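Tendine
Grasp-width and contact labels for hand-held gripper clips

README, revision 5

What you get

1,725 short clips of everyday tabletop pick-ups, each with a per-step finger opening, a wrist pose and a guess at when contact starts. The loader is plain Python. Run tendine check before anything else; it catches broken downloads and missing pose files.

What we claim, and what we don't

The first release said these labels were good enough to train a grasp policy without cleaning. We no longer say that. Eliécer Salazar relabelled 700 clips by hand at Plarkcombe and the contact times disagreed with ours often enough to be a worry, mostly on smooth, low objects. Opening width held up better. Treat the contact field as a hint.

The pose track comes from Semenness with default settings. It reports a confidence score for each step. We have not found that the score tells you much – a confident track can still drift when the tabletop is shiny.

Known problems

Reflections. Ceiling lights show up as small blurred spots on glossy tables, and the tracker may take them for fixed points. They move with the viewpoint. The mask option helps a little.

Clutter. The target picker chooses the object nearest the gap between the fingertips. That is a rule of thumb, and we would not call it perception. With a mouse just past the open fingers it has an easy job, and the row of things along the far edge never gets a say.
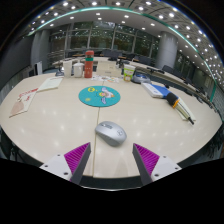
Tendine Notes, issue 2, p. 5

Splits. Train and test share rooms. A high test score may mean only that your model knows the furniture. Siham Boutros is preparing a split by room, due in January.

Dizon export still drops the last step of every clip. Please don't report it again.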